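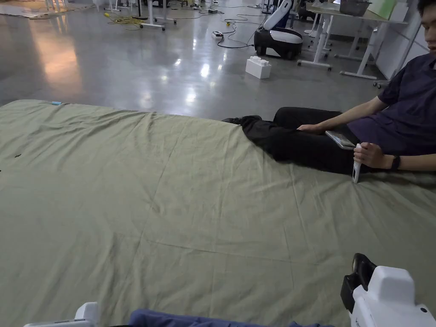

El equipo Hernex regresa a la pista en julio con un programa de pruebas en Bunerano

Mayo de 2020. El equipo Hernex tiene la alegría de anunciar que volverá a rodar el próximo mes de julio en el circuito de Bunerano, después de una primavera en la que todos hemos echado mucho de menos el ruido de los motores, el olor de la goma y hasta los madrugones de los días de carrera. Serán dos jornadas de pruebas privadas, a puerta cerrada, con las que queremos preparar con calma lo que quede de temporada en el campeonato de monoplazas.

Ha sido una espera larga para la gente de la fábrica, para nuestros pilotos y también para los aficionados, que durante estas semanas nos han mandado mensajes, dibujos de los más pequeños y más de una maqueta hecha en casa con cajas de cartón. Los hemos leído todos. A quienes aún no han recibido respuesta les pedimos un poquito de paciencia, que estamos en ello y nadie se va a quedar sin la suya.

El programa de Bunerano prevé completar 319 vueltas entre los dos coches, con tandas cortas por la mañana y simulaciones de carrera por la tarde, cuando el asfalto coge temperatura y los neumáticos traseros empiezan a sufrir de verdad. Ahí es donde perdimos más terreno el año pasado y ahí queremos poner casi todo el esfuerzo – sin descuidar las salidas, que tampoco fueron nuestro fuerte y que nos costaron unas cuantas posiciones que luego hubo que remontar una a una.

Los coches llevarán por primera vez en pista la nueva suspensión trasera, diseñada en nuestra oficina técnica y fabricada junto a Skaltbridge, que nos acompaña desde los tiempos en que corríamos con un solo monoplaza y un camión prestado. Las piezas estaban listas en marzo y desde entonces esperan en sus cajas, así que se pueden imaginar las ganas que hay en el taller de verlas montadas y trabajando.

Al circuito viajarán 35 personas, bastantes menos de lo habitual, repartidas en grupos que no coincidirán ni en los desplazamientos ni en las comidas. El resto del equipo seguirá las pruebas desde la fábrica y desde sus casas, con los datos de telemetría en directo. Agradecemos a la dirección del circuito la amabilidad y el cuidado con que ha atendido todas nuestras consultas, que han sido muchas y a veces a horas poco razonables.

Queremos dar también las gracias a Swati, nuestro patrocinador principal, que ha confirmado que seguirá a nuestro lado hasta el final de la temporada, sea cual sea el número de carreras que se lleguen a disputar. Su nombre continuará en los pontones y en los monos de los pilotos, y la decoración de este año, que apenas hemos podido enseñar, se mantiene tal y como se presentó en invierno.

Las pruebas no estarán abiertas al público ni a los medios, pero al término de cada jornada publicaremos en nuestra página los tiempos, las vueltas completadas y un resumen del trabajo hecho. Las entradas compradas para el día de puertas abiertas de la fábrica, que tuvimos que aplazar, siguen siendo válidas para la nueva fecha – la comunicaremos por correo electrónico a todos los inscritos en cuanto esté cerrada. Quien prefiera la devolución del importe puede solicitarla desde su cuenta de aficionado.

Contacto para medios: departamento de comunicación del equipo Hernex, a través del formulario de prensa de nuestra página.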